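House Rules for a Robot at the Table

Posted in April by Ecaterina Vlad

I get asked about this more than I get asked about stain removal, so I finally wrote my rules down.

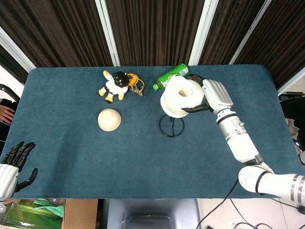 Most of them came from a long evening on the phone with my friend Gülizar Demirtaş, who used to write safe-work sheets for a workshop in Stondville and has strong feelings about cables. Some are hers, some are mine, and a couple we still argue over (she'd ban rugs altogether!).

Clear the reach first. Stretch a tape measure out as far as the arm goes, add 20 inches, and keep your coffee, your phone and your glasses outside that line. I marked mine with painter's tape and it has stayed down fine on a wood floor.

One hand on the stop. If somebody is close enough to touch the table, somebody else is holding the stop button. With one adult in the house that means you don't reach in while it's moving -- you stop it, move the thing, step back, start again. It's slow. I still do it every time.

Keep fingers off the table edge. I'm terrible at this one. You lean, you rest a hand, you forget. Put your chair back a full step and you'll lean less.

Put down a cloth. Felt is my favorite. Bowls don't skate around on it and a dropped cup makes a thud instead of a crash. Pull it snug and clip it underneath, though, because a ridge in the cloth will tip a bottle faster than you'd think. Wash it cold and lay it flat. I ruined a lovely one in the dryer.

Start with soft and light. Toilet paper, plush toys, a rolled sock, an empty plastic bottle with the cap on. Those are what I'd use for the first 2 weeks. Glass, knives, anything hot and anything with bleach in it stay off my table for good, and Gülizar agrees with me there for once.

Watch loose ends. Tails of paper, key rings, ribbons, apron strings. Tuck them in or take them off before you start. The same goes for your own sleeves and hair.

Cables get a route. Run them along a wall if you can, under a floor cover if you can't, and leave enough slack that nothing pulls when the arm is at full stretch. I bought a Kabbaj floor cover and like it very much, but it does curl at the ends until you weigh it down overnight with cookbooks.

Write it down. Ours is a spiral notebook with the time, what we had on the table and anything that fell. It's up to 698 lines now, and a shocking number of them say "bowl."

Wipe the hands when you're done. Slightly damp cloth, power off, never spray. Crumbs get into the finger joints, and so does flour -- ask me how I know.

If yours came with a manual, the manual beats me. Check the weight limit in particular. Mine says 900 grams per hand, so a full quart of milk is out and a roll of anything papery is no trouble.

Comments (3)

mapleandtwine: Do you let kids help? Mine is seven and desperate to.
Ecaterina: From behind the tape, yes! Mine get to be in charge of the notebook.

Otto in Caltovberg: Binder clips hold felt better than tablecloth clips if your tabletop is thin.

pennyj: I'm with Gülizar on the rugs.

Recent tips
Getting Candle Wax out of Felt
Sukuneck Drawer Liners, One Year Later
A Better Way to Store Extension Cords
What to Do with a Chipped Bowl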